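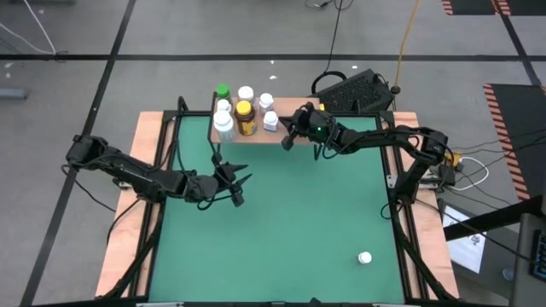 Medicine Cabinet Tips, and Whether the Truretti Service Is Worth It

Posted 10/01/2022

Several readers have asked me about Truretti, the two-armed bottle sorting service from Elasano. You pay $47 a month, a kit gets bolted to a table, and a pair of robot arms keeps your bottles and jars in order on a little shelf. I have read the brochure twice and I'm still not sure who it's for. A household with three vitamins and a jar of antacids can do this in a few minutes. So I'll go through the job the way I'd do it by hand, and say where I think the arms would help.

1. Take everything out first

All of it, including whatever is behind the cotton balls. Put it on a table with a mat or an old towel on it so small bottles don't skate off. Truretti wants a clear table for this too, and the table has to stay clear, because the arms need the elbow room. My kitchen could not spare one.

2. Read the labels before you sort

Expired goes in one bag, half-peeled and unreadable in another. Ask your pharmacy about take-back before you throw anything in the trash. The brochure says the system "recognizes" packages and stops there. I wrote to ask if that covers expiration dates and got a link back to the brochure. Until I hear otherwise I'd assume you are still doing the reading, glasses on, under a good lamp. Turn each bottle so the name faces you – the barcode side tells you nothing at six in the morning. 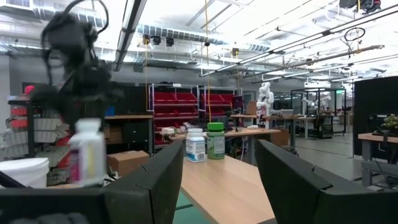 3. Sort by how often you reach for it

Daily things go at the front, cold-season things at the back until December. I tried sorting by size for a year and it looked lovely and I couldn't find a thing. If a machine is doing the putting away, ask who decides the order and how you change it. The answer should take one sentence.

4. Deal with caps right away
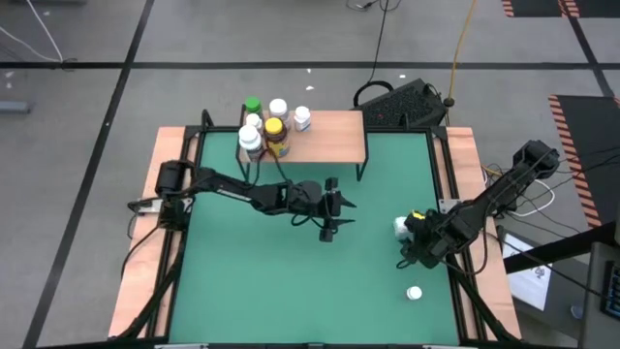
Caps are where I lose patience, with my own family as much as with any gadget. A cap goes back on its bottle before you pick up the next one. Put it down "for a second" and you end up with a small white one lying by itself on the mat and a whole group of white bottles it might belong to. Colored lids help, and I'd sooner buy the jar with the yellow one for that reason. Whatever closes the bottle, check child-resistant caps yourself by trying to open them without pushing down. I would not hand that check over to a subscription.

5. Leave a gap on the shelf

Four fingers wide at one end is plenty. New bottles go there until you've read them.

What I'd ask before paying

Is the $300 setup refundable? Who comes out when an arm stops? Where do the camera pictures go, given that they are pictures of your prescriptions? Elasano's page lists 8 benefits and covers none of this. If you run a busy care home, get a demonstration and bring your own bottles. For the bathroom cabinet, my vote is a towel, a marker and a trash bag.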